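Tags: Open Data, Food & Kitchen, Text Collections

We use cookies to remember your settings and count visits. Accept / Manage choices

# Plurcombe Bread Notes

A collection of 1002 short baking notes, written by home bakers in Plurcombe, Rindport and Stuvville and typed up so anyone can search them, count things in them or just read them with a cup of coffee. I've been living in this text for months and I still find lines that make me want to go turn the oven on!

## What's in it

Each note covers a single bake. Most are a few sentences long, and a few go on for a page (the rye people have a lot to say). You get the baker's own words plus a handful of fields:

- `note_id`: a plain number, never reused
- `town`: one of the three towns
- `bread`: the baker's own name for the loaf
- `flour`: as written, so expect "the good white" and "what was left"
- `rise_hours`: a number, or blank if the baker didn't say
- `text`: the full note

Spelling is left alone. If somebody wrote "doe" for "dough" it's still "doe" in the file, and I think that's half the charm. If you need clean text, there's a second column called `text_fixed` with the obvious typos sorted out.

## Files

There are 2 files. `notes.csv` has everything above. `words.csv` is a list of local baking words with meanings, and it's my favorite part of the whole thing. Did you know Rindport bakers call the heel of a loaf the "knocker"? Stuvville has 5 different words for a dough that spread too much, and every one of them is a little rude.

## How it was put together

Bakers sent notes on paper or by email, starting in April. The paper ones were typed by hand with the Arruda entry form, which is plain and old and works great. Anything with a phone number or home address was trimmed before it went in. I dropped 32 notes that were copied straight out of cookbooks.

## Good uses, and some limits

It's lovely for word counts, for class projects on messy data, and for looking at how people describe texture (so many kinds of "springy"). It won't tell you how most people bake. These are folks who like bread enough to write about it, and Plurcombe is overrepresented by a lot. Rise times are self-reported, and plenty of them are clearly guesses.
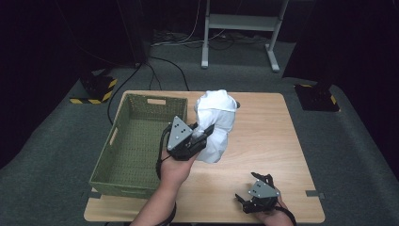
*Green basket and white cloth on a wooden table.*

## Changes

Last update: July 22, 2020. Fixed the blank `flour` cells that were showing up as zeros, and merged the two spellings of "batard" in `text_fixed` only.

## Using it

Free for any purpose. A credit to Plurcombe Bread Notes would be nice, and if you make a chart or a word map out of it, please send it over, I'd love to see it. Corrections to `words.csv` are very welcome too, especially from Stuvville.

Get new data sets by email once a month. Enter your address to subscribe.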